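Workshop tips: teaching the arm to clean a shower corner

These notes apply to a two-finger gripper with a wrist camera, taught either by hand guiding or from the remote handset. Ramesh Tripathi wrote the first set in May; the remote control section is newer.

Before recording
Set the fingers open and start every demonstration from the same height. Wipe the lens with a dry cloth. Leave the ceiling light on and keep your own shadow out of the corner.

Hand guiding
Hold the arm above the wrist, never by the fingers. Move at half the speed you would use with a brush. If you stop to think, pause the recording – the arm will learn the hesitation along with the stroke. Eight clean runs are worth more than a long session with mistakes left in.

Remote control
Work from the wrist view alone. An operator who looks over at the arm makes corrections the camera cannot account for, and these runs replay badly. Kjell Hägglund turns his chair to the wall.

Metal channels and trims
Grime collects in the grooves of the floor channel and where it meets the upright trim. Approach along the channel, with the fingers still open, and close only once the corner is centred between them. Veined stone flooring hides small flecks and chips, so begin some runs with debris on a pale patch and some with it on a darker one.

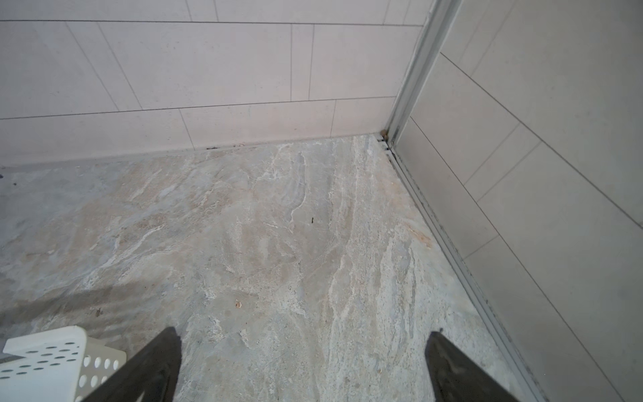 Saving and naming
Name each run by surface, then by operator, then by number. Delete failed runs the same day. The Fasent controller stops accepting new files at 1,000, and it gives no warning.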